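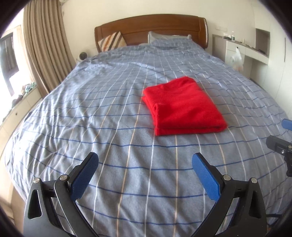 格子柄のベッドカバーとストライプの枕。

布の作品をじっくり見る練習、第3回 「アートミニッツ」みたいな短い解説文を自分で書いてみよう

こんにちは、Thampiです。布の作品を見て短い文章を書く、という遊びを続けています。前回は糸の話で終わってしまったので、今回はいよいよ文章のほう。美術館の展示室で見かける、あの壁の小さなパネルくらいの長さの解説を、キルトやパッチワークの作品について自分で書いてみる手順です。

「美術の専門家じゃないし……」という方、大丈夫です、私もそうです! 学校で美術史を習ったのは遠い昔だし、最初に書いた解説なんて「とても色がきれいで、すごいと思いました」で終わっていました(読み返すと顔が赤くなります)。でも手順を決めてからは、わりと毎回なんとか形になるようになったので、そのやり方をそのまま書いておきますね。

用意するもの

・ノートと鉛筆。展示室ではペンが使えないところが多いので、鉛筆が安心です。
・作品をひとつ。展覧会でも、図録でも、家にある古い布でもかまいません。
・時間が測れるもの。私は腕時計派です。
・あれば、Keltanceの方眼カード。なければ普通のメモ帳で十分。

私はカードを1作品につき3枚使います。1枚目が「見えたもの」、2枚目が「調べたこと」、3枚目が「思ったこと」。この分け方が今回のキモなので、カードじゃなくてもいいけれど、ページだけは分けてください。混ぜると本当に後で困ります。

手順1 まず説明を読まずに見る

作品の横に解説パネルがあっても、最初は読みません。気になるけど読まない。私はいつも18分と決めて見ています。なんでそんな半端な数字かというと、最初に通った小さなギャラリーから帰るバスが18分後だったからで、深い意味はないです。長いなと思ったら短くしてください。

見るときは遠くから始めます。部屋の反対側まで下がって、全体でどこに目がいくか。それから近づいて、今度は縫い目。で、また下がる。この行ったり来たりをやると、遠くでは一枚の青に見えていたところが、近くでは花柄と水玉と無地の寄せ集めだった、なんてことに気がつくんです。ここが布の作品のいちばん楽しいところだと私は思っています。絵の具と違って、布は作品になる前からもう模様を持っているんですよね。

ただし、近づくといっても柵や床の線は越えないこと。触るのはもちろんだめです。かばんを前に抱えておくと、うっかり当たる心配がなくて気が楽ですよ。

手順2 見えたものだけを書く

1枚目のカードに、見えたものを書き出します。ここでは「悲しそう」「力強い」は禁止です。書いていいのは、色、形、布の種類(わかる範囲で)、縫い方、向き、大きさ。

悪い例はこんな感じ。
「母の愛が伝わってくる温かいキルト」

直すとこう。
「赤と茶の細長い布が、中央の四角を囲むように並ぶ。外側へいくほど布の幅が広い。縫い目は手縫いのようで、間隔が少しばらつく」

下のほうがそっけないでしょう? でもそっけなくていいんです。「温かい」と感じた理由は、たぶんこの赤と茶とか、ばらついた縫い目のほうにあるので、先にそちらを捕まえておく。感想は後でいくらでも書けます。

布の種類がわからないときは、わからないと書きます。私はサテンとシルクを見分けたつもりで書いて、後で作品ラベルを見たらどちらでもなくポリエステルだった、ということがありました。それ以来「つやのある布」で通しています。

手順3 ラベルと図録で調べる

ここでやっとラベルを読みます。2枚目のカードに写すのは次のとおり。

・作者の名前(わからない場合は「作者不詳」と、書いてあるとおりに)
・題名
・制作年
・素材と技法
・大きさ
・所蔵先

題名は句読点まで写してください。点がひとつあるかないかで別の作品になってしまうことがあるし、家に帰ってから検索するときにも助かります。外国語の題名なら、原題と訳題の両方を。

大きさは意外と大事です。縦161センチと書いてあったら、大人の背丈に近いですよね。それがわかると「目の高さに人物の顔がくる」とか「見上げる感じになる」とか、自分の体で書けるようになります。数字を写すだけで終わらせず、自分の体と比べてみるのがおすすめ。

歴史的な出来事が題材になっている作品だと、調べることはどっと増えます。事件の年、場所、関わった人。ここで私がよくやる失敗が、調べるのが面白くなりすぎて、解説が歴史の作文になってしまうこと! 去年の8月に書いたものなんて、作品の話が最後の一行にしか出てきませんでした。今は「作品に見えているものとつながる事実だけ残す」と決めています。つながらない話は、もったいないけどカードに残しておいて、別の機会に使います。

手順4 思ったことを質問にする

3枚目のカードです。ここでようやく「悲しそう」も「力強い」も解禁。ただ、そのまま書かずに、一度質問の形にしてみてください。

「この人は怒っているみたい」→「どこを見て、怒っていると思ったのか?」
「暗い感じがする」→「暗い色が多いのか、それとも明るい色の置き方のせいか?」

そして1枚目のカードに答えを探しにいく。見つかったら、その二つを線で結びます。見つからなかったら、もう一度作品を見に戻るか、その感想はいったん置いておく。この線で結んだところが、そのまま解説の中心になります。線が一本もない日もあります。そういう日は喫茶室でケーキを食べて帰ります。

手順5 組み立てる

私の型は単純で、次の順番です。

1 最初の文で、見えているものをひとつだけ言う
2 題名と作者を出す
3 歴史や技法の話をひとつ
4 もう一度作品に戻って、細部をひとつ
5 読む人に見てほしい場所を伝えて終わる

最初の文に何を選ぶかで迷ったら、部屋の反対側から見て最初に目がいったものにします。「背景の黄色い布は、近づくと小さな鳥の模様でできている」みたいな文だと、読む人も近づきたくなりますよね。

長さは、声に出して54秒で読める分量にしています。一分を切ると、立ったまま聞いてもらえるんです。読書会の仲間に読み聞かせたときに試したら、これを超えたあたりで皆さんの目が泳ぎ始めました。原稿用紙なら一枚に収まらないくらい書いても、削ればちゃんと入ります。

削るときに真っ先に消すのは「とても」「非常に」「まさに」。次に、「〜と言えるのではないでしょうか」。私はこれが大好きで、下書きには必ず出てきます(この記事の下書きにもいました)。

手順6 一晩おいて、作品の前で読む

できれば、書いた文章を持ってもう一度作品の前へ。遠くて無理なら図録の写真でもいいです。一文ずつ読んで、そのたびに作品のその場所を見る。見る場所がない文があったら、それは調べた話か感想がふくらみすぎたところなので、短くします。

写真で確かめるときは、色の名前に気をつけて。図録と実物では、とくに藍色と紫がけっこう違って見えます。私は実物を見たときのメモを優先しています。

よくある質問

抽象的なキルトで、何が描いてあるかわかりません。
そのままで書けますよ。三角がどちらを向いているか、同じ布が何か所に出てくるか。くり返しと、くり返しが崩れるところを探すと、書くことはたくさん見つかります。

作者が何を言いたかったかは書かなくていい?
作者の言葉が図録などに残っていれば、出典をつけて引用します。残っていなければ、私は書きません。「作者は〜を訴えたかった」と書きたくなったら、「私には〜に見える」に直しています。

写真を載せてもいいですか?
撮影できる展示でも、公開は別の決まりになっていることがあります。受付で聞くのがいちばん早いです。

書いた解説は、地域の手芸サークル「Dromik」の掲示板に貼らせてもらっています。Skarlowという小さな布の冊子にも、読者のページに短い解説を送れる欄があるので、人に読んでもらいたくなった方はのぞいてみてください。

次回は、裏側の話をします。キルトの裏布って、展示ではほとんど見えないのに、作った人の手つきがいちばん残っているんですよ。ご自宅に古いキルトがある方は、裏返してどんな縫い目か見ておいてくださいね。

2024年3月 Thampi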